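Visit report: Rikov vehicle auction and records centre, Grestgate, March 2018

The Grestgate site handles ex-fleet cars and light vans. Viewing opened at eight and bidding at half past ten. The catalogue listed 638 lots; entry was by free registration at the gate, with a refundable deposit of £200 for anyone intending to bid.

Each windscreen carries a printed sheet with the registration, chassis number, recorded mileage, number of keepers and any insurance write-off category. The chassis number on the sheet is read from the plate by yard staff on arrival, then compared with the stamping in the floor or under the bonnet. A mismatch puts the car in a separate bay until it has been settled with the seller.

Mareike Kettler led the tour of the records office. Mileage is checked against past test certificates and service invoices. Last year 3,801 vehicles went through this check, and over 3 per cent were held back for a closer look. Most of those were typing errors – a missing digit, or kilometres entered as miles. Cloned plates are rarer and are reported the same day.

Outstanding finance is searched twice, once on entry and again on the morning of sale. Buyers receive the second result with the invoice. Service books are scanned but not verified line by line, and the sale terms say so on page two.

Parking is on the Billton side. The canteen closes at two. Collection needs the paid invoice and photo identification, and cars left after the third working day are charged for storage. 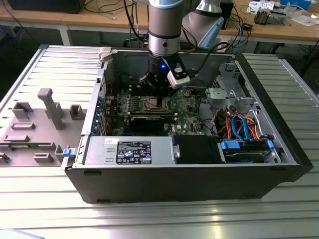
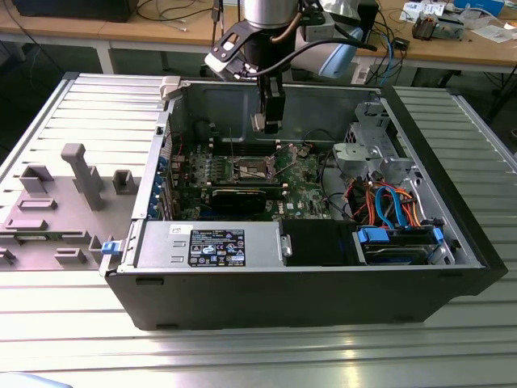
Brayan Ospina writes that the finance search result was not in his envelope when he bought a van there, and that he had to ask for it at the cash desk. He would also check the stamped number in person before bidding, as the sheet for his lot had two characters the wrong way round.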